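Household chores pilot – interim report to the Huerta fund

Work since March has stayed on short kitchen and laundry tasks at the Duncombe site. The arm was given 76 tasks and finished 26 without help. Wiping went best. Folding is still slow.
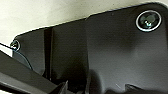
Gripper housing with fasteners, Duncombe pilot.

Small items remain the main problem. Picking up one sock can take 12 tries. We have logged 1216 grasps and will use them to set the next closing force. Buttons and dials come after that.

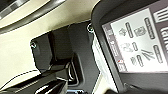 Report and photos: Pirner project office

No new hardware is requested this period – we would like to move the unspent parts money to operator hours.

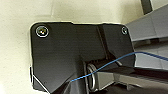 Trutoline, reading a draft, replied that a person still does the laundry faster and that shop-floor restocking should be tried before more folding. We plan to start restocking in October.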